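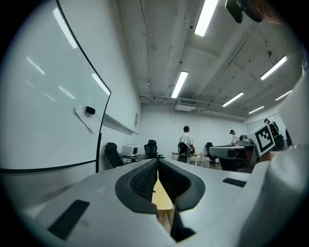 Larkcombe workroom, November walk-through

Most of the problems on this visit were with extension cords and storage. The fire doors were fine. The benches were checked for splinters, lifted edges and loose legs, and all of them passed. Items are listed in the order I walked them, starting at the street entrance. Anything marked Fix should be done before the evening classes start again.

1. Street entrance and ramp
OK. Handrail is tight. The rubber strip on the second step has been glued back down and is holding. Leaves on the ramp at 8 a.m., swept while I was there.

2. Exit doors
OK. Both open fully with one hand. Please keep the paper recycling where it is now and not behind the rear door.

3. Exit signs and emergency lights
Fix. Hall light went out after a few seconds on the test button. Battery is the original one. The other units stayed on for the full test.

4. Fire extinguishers
OK, with a comment. Gauges in the green, pins and seals in place. The tag on the kitchen unit is unreadable from steam. Ask Šimek for a new tag at the next service and hang it on the side away from the kettle.

5. Extension cords
Fix. 3 cords are being used as permanent wiring, one of them under the mat by the sink. Take up the one under the mat today. The other two can stay until the new outlets go in, as long as nothing with a heater is plugged into them.

6. Electrical panel
OK. Clear space in front. Room 156 is still labeled "store" on the panel door and should be relabeled.

7. Shelving
Fix. The tall Kama unit in the back hall is not anchored. It leans forward slightly when the top shelf is pulled. Move the paint cans to the bottom shelf until the brackets are on.

8. Chemicals and cleaning supplies
OK. Locked. Two spray bottles had no label, and I threw them out. Data sheets for the Cleltulov floor cleaner are in the binder, but the binder was in the office. It belongs on the hook inside the cabinet door.

9. First aid kit
Fix. No eye wash, and only 4 large bandages left. Burn gel is out of date.

10. Floors and walkways
OK. Loose tile outside the restroom was reported last time and has been reset. The grout is a different color, no action needed.

11. Ladders
OK. The short stepladder is missing one foot cap and has been tagged out. Do not use it for the ceiling lights.

Re-check of items 3, 5, 7 and 9 in around two weeks. Leave the old battery on the office desk so I can match the part number.

Checked by: Illia Maksymiv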